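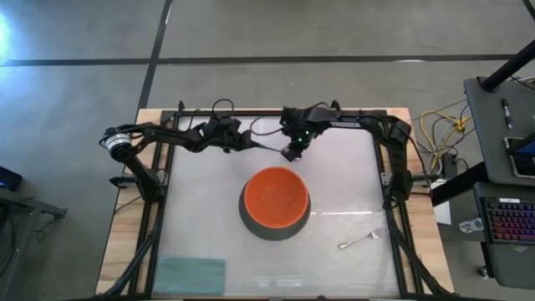 4.2 Self-reported portion size

Most of what is claimed about how much people eat at home rests on asking them. We are not convinced that this works. In the Gasville survey, 348 adults were asked to state the size of last night's main meal in "bowls," and the answers were then turned into grams using one standard value. A bowl, like the one on the white surface in Figure 3, has no fixed volume that a respondent could be expected to know, and the survey form gave none. Vasiliu (Laurențiu Vasiliu, personal communication) has argued that the errors cancel out in a large enough sample. They might, if people erred in both directions equally often, but we have found no data that show it.

Figure 3. Bowl on the work surface, with the two arms above it.

The Taltcombe diary study did somewhat better. Its 103 households weighed their food before serving and wrote the weight down at the table. Even so, 2 of the households returned the same figure for every dinner in December, and the authors kept both in the analysis without comment. Dropping them would change little in the mean. It does make us wonder how the other diaries were checked -- the report does not say.

The larger Sovetti sample (n = 901) is often cited as settling the matter. It used the same wording as Gasville and the same conversion value, so agreement between the two tells us only that the same question gets the same kind of answer. We therefore treat both as evidence of how people describe their meals, and we leave them out of the intake estimates in Section 5.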